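Collections / Tableware / Everyday Cups and Small Dishes

Drinking Vessels from the Nanik Bequest: A Gallery

Shares 61 · Comments 2

In November 2020 the Etier Study Collection received the household tableware of the Nanik family, a bequest of 261 pieces assembled over four decades of ordinary use. The gift was accepted on the recommendation of Ylva Bakke, Curator of Domestic Objects, and has been cataloged by Menaka Hettiarachchi, Registrar. This page accompanies the handling sessions held in the ground-floor study room and is intended for visitors, teachers and students who wish to become familiar with the material before requesting it.

The bequest is a working cupboard. It contains very little that would have been put out for guests, and almost nothing that was bought as a set. Cups predominate, with 159 entries in the register, followed by small plates, saucers, lids and a number of loose parts that have been kept because the family kept them. The Study Collection has followed the same practice. A lid without a pot is given its own number, and a part that has not yet been matched to an object is stored in the same drawer as the pieces it came with.

Black and white wares make up the larger share of the cups. Mrs. Nanik's household notebook, which came with the gift, shows that she bought plain colors deliberately so that a broken cup could be replaced without regard to pattern. Several entries in the notebook refer to purchases from Vondia, a housewares shop that closed before the bequest was made, and to a market stall run by the Priedītis family, from whom she bought most of the white pieces. The notebook is cataloged separately under accession number 2781 and may be consulted by appointment.

Visitors often ask why plain cups should be collected at all. The Study Collection holds decorated porcelain and studio pottery in some depth, and these are well represented in published literature. The cup that was used every morning is less often preserved. It tends to be replaced when it chips and is seldom described in writing. A group of this size from one kitchen allows comparison of rim width, wall height and finish across many years of buying by the same person, and it has already been used by two student groups preparing work on the history of the home.

Notes on looking

A cup seen from the side gives its height and profile. Seen from above, it gives the shape of the mouth and the way the inner wall takes the light. Both views are recorded in the register. On white pieces the inner wall can be hard to read under strong light, and a second look under softer light is recommended. Dark interiors present the opposite difficulty — reflections may easily be mistaken for marks in the surface, and students are asked to turn the piece before noting any damage.

Cups are set out on a plain blue-green surface, well apart from one another. Small parts should remain beside the object with which they were brought out and should not be gathered into a pile. Rings and lids are not to be removed without a member of the registry present.

Measurements are taken at the rim, at the base and at the widest point of the wall where this differs from either. Students recording for the first time are advised to begin with a straight-sided cup. Weight is entered only once, by the registry, and need not be repeated.

Requests for access should name the type of object wanted and the purpose of the visit. Groups are received between February and the end of the spring term. Individual readers may apply throughout the year. Food, drink and pens are not permitted in the study room, and bags are left in the lockers by the entrance. Reproduction of catalog entries for teaching is free of charge, provided the Etier Study Collection is credited.

Gallery

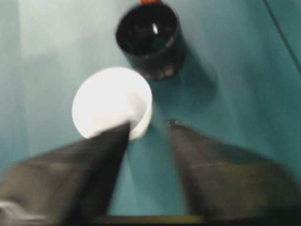

White cup and black cup, viewed from above. The dark inner wall of the black cup holds a small highlight near the rim.

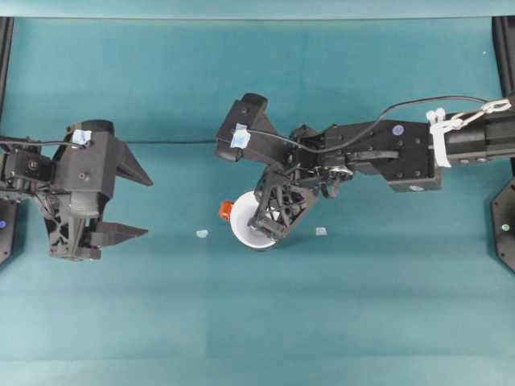

The blue-green tabletop, with a round object in place.

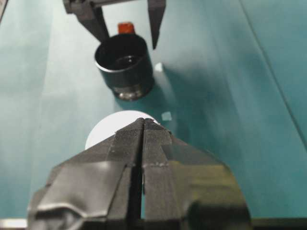 Black cylindrical cup with a shiny metallic ring at the base. A flat white disc and a small, pale translucent square lie on the surface with it.

Captions, top to bottom: two cups; the tabletop; black cup with disc and square. Etier Study Collection.

Filed under: Tableware, Cups, Household Life, Study Room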